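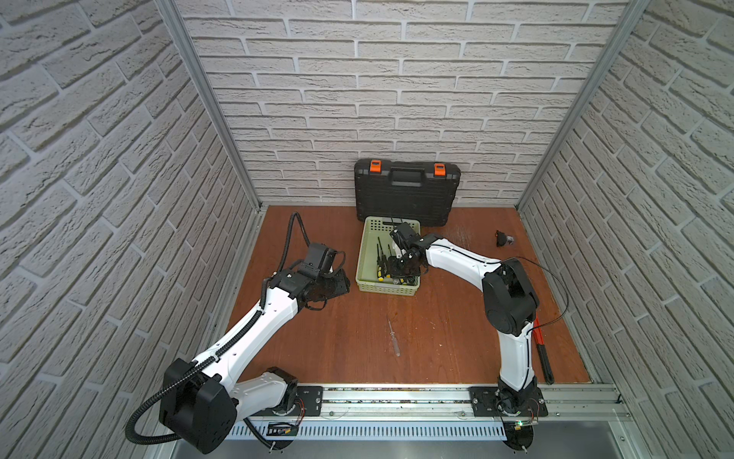

Chapter 4
Hand Tools and Where They Live

In this chapter
Why tool storage fails
The case, the basket and the wall
Sorting screwdrivers by tip, size and use
Setting up a station and keeping it set up
Key terms: home position, molded case, open bin, point of use, stray

4.1 The drawer problem

Every shop has a drawer that nobody will defend. It holds a tape measure with no lock, a hex key from a bookshelf long since thrown out, and six screwdrivers, of which the one you need is the seventh. People who can cut a dovetail to the width of a pencil line will stand over this drawer on a Friday afternoon, stirring it with one finger.

You may feel that a chapter on putting things away is beneath you. Most students do. The first three chapters dealt with measuring, marking and cutting, which feel like work, and Chapter 5 gets to fasteners, which at least make noise. Storage feels like the part where your parents come in. Read the chapter anyway, as the practical at the end of the unit begins with a bare bench and a case of tools, and you will be graded on how you leave it.

A screwdriver is a good tool to start with. It is cheap, everyone owns too many, and it is the tool most likely to be used for something else. Screwdrivers open paint cans, scrape gaskets, stir the paint from the cans they opened, and prop up windows. Each of these jobs takes the tool a little farther from where it belongs, and the window job can take it out of service until spring.

4.2 Three kinds of home

The place a tool returns to after use is called its home position. A home position has to be somewhere definite. "In the shop" is a region, and "on the bench" is a hope.

The molded case. A hard-shell case with a handle and latches protects its contents, stacks well and carries easily. Stood upright against a wall, it takes up very little bench. Its weakness is that it must be opened, and it must be lying the right way up when you do it. Anyone who has released the latches on a case that was upside down will have learned this once, on their knees, with a flashlight. Many cases have shaped pockets inside for each tool. These work beautifully until you buy a tool that was not in the original set, at which point the lid stops closing and the owner starts sitting on it.

The open bin. A basket or tub with no lid gives you the tools at once. Screwdrivers can stand in it with their handles up or their shafts up, and people hold stronger views on this than the matter deserves. Handles up is easier on the hand and is the rule in most teaching shops. Shafts up lets you see the tip before you choose, and also lets the tip see you. If you store long tools this way, keep the basket low on the bench and well back from the front edge, and reach in from the side. Lift by the handle. A basket with holes in its sides lets dust and grit fall out, sometimes onto the bench you have just wiped.

The wall. Pegboard, rails and magnetic strips give each tool its own spot, and an empty spot is easy to notice. Some shops paint an outline behind each tool. The outlines are helpful and faintly accusing, like the chalk at a crime scene. The wall asks the most effort to set up and the most discipline to change, which is why so many shops have a careful painted outline of a hammer and, hanging inside it, a dustpan.

4.3 Case or basket?

Most working stations use 2 kinds of storage together: a case for moving tools and an open bin for using them. At the start of a job, the tools you expect to need come out of the case and go into the bin. At the end they go back. Placing the bin where the work happens is called point-of-use storage, and it saves more steps than any other habit in this book.

The trouble comes in the middle. A tool that has left the bin and has not returned is called a stray. One stray is normal, because you are holding it. Two is a warning. Past that you are no longer working at a station - you are camping at one.

Case study: the Istport repair bench

The teaching shop at Istport once kept all its screwdrivers in a single crate by the door. The crate was very popular with people passing through the door. At the start of one November term the shop bought 97 new drivers, on the theory that this would settle the matter, and by the holidays students were again tightening screws with the edge of a steel rule.

The next set was split up. Each bench received a Jetow case and one small open basket, with the rule that the basket had to be emptied into the case before anyone left. The drivers were no better than the last lot. They did, however, stay put, and the steel rules went back to being straight.

4.4 Sorting by what you reach for

Beginners sort screwdrivers by color, which looks splendid. Manufacturers encourage this by giving a whole set matching handles, so that every driver in the basket looks like every other driver in the basket. Sort first by tip, then by size. Keep slotted drivers on one side and cross-point drivers on the other, and put the longest at the back so that they do not hide the rest. Stubby drivers need a smaller cup of their own or they sink to the bottom and are mourned.

A strip of tape on the handle, marked with the tip size, costs almost nothing. The Belkadi system described in Section 4.7 uses colored bands for the same purpose and costs a good deal more.

Before you go on

1. Find a drawer, tub or case of tools at home or in your shop. Take everything out. Set aside anything that is not a tool, and try not to read it.

2. Pick up each screwdriver and look at the tip. If it is rounded, chipped or coated in paint, put it in a separate pile. Do not return it to the drawer out of pity.

3. Choose a home position for what is left. Write it down in one short sentence that a stranger could follow.

4. Leave the setup alone for a week of ordinary use, then check it against your sentence. Bring both the sentence and the bad news to class.

Section 4.5 begins with the Drurkari bench layout, for which you will need a tape measure. It is probably in the drawer.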